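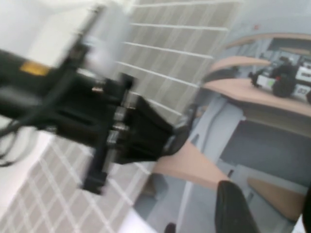
Comparing two grippers on one arm with printed sheets

Filed under: Grippers, Bench tests
Last updated in March

This page explains how to compare two parallel grippers on the same arm using flat printed paper. Paper is a hard test for a gripper. It is thin, it bends, and if it is glossy it slides. A gripper that handles blocks and cups well can still fail on a brochure.

We used the Barkberg two-finger gripper and the Fontes slim gripper. Both ran from the Stasska controller with the same settings file.

What you need

One arm with a wrist camera
Both grippers and their adapter plates
A few printed sheets, glossy and matte
A flat surface you can wipe clean
A log sheet or spreadsheet

Step 1. Mount the first gripper and check the cables

Bolt on the gripper and move the wrist through its full range by hand. Watch the cable loops under the arm. They need slack, but they should not reach the fingers.

Step 2. Set the wrist camera

Look at the live view with the fingers open and then closed. You want the fingertips to show at the edge of the view in both positions. Lock the exposure before you put down any glossy paper. Auto exposure will hunt when the sheet comes into view.

Fast moves smear the picture. Let the arm stop for 400 ms before you save a still or run detection.

Step 3. Place the sheet

Lay the sheet at an angle to the tile lines. If you line it up with the grout, the edge finder may pick the grout instead of the paper. A sheet with a picture printed on it is a good second check, as the detector has to find the real edge and ignore the straight lines in the print. The AGILE X sheet has desks and robots printed on it, with plenty of false edges. 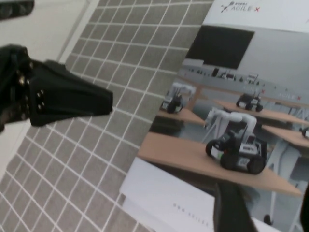 Tradthorpe: We had the same trouble with edge detection on glossy stock. Dropping the approach speed did nothing for us. Moving the lamp to the side fixed most of it, and the slim gripper then did better than the wide one.

Side lighting is worth trying before you change any code. Keep the lamp in one place for both grippers.

Step 4. Run the picks

Do 400 picks with each gripper. Approach low, close on the near edge, lift, hold, and put the sheet back. Log a slip as a failure even if the sheet leaves the surface. Clean the finger pads after every 14 picks.

Step 5. Swap and repeat

Fit the second gripper, reset the tool offset, and run the same list. Do not reuse the old offset. The slim gripper is longer and will hit the surface.

Save the raw logs with the settings file. Our controller stops writing at 2940 lines, so start a new log when you change grippers.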